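The Tray

Shufen Zeng filled the blue tray herself, just enough to cover the bottom. Her father had kept carp for 44 years in Brondwood, and when he sold the pond he kept the nets.

"It's a toy," Reinaldo said. "You know that."

"He likes it."

She put the pink bucket in front of the green one and laid the little net in the water. The old man would be up from his nap at 2. He would ask what was biting – he always asked – and she would tell him to come and see.

Reinaldo went to find him a chair.

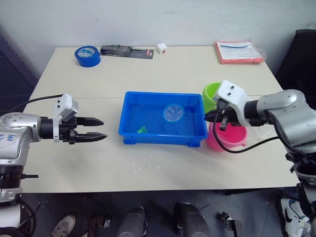
The blue tray, with the net in the water.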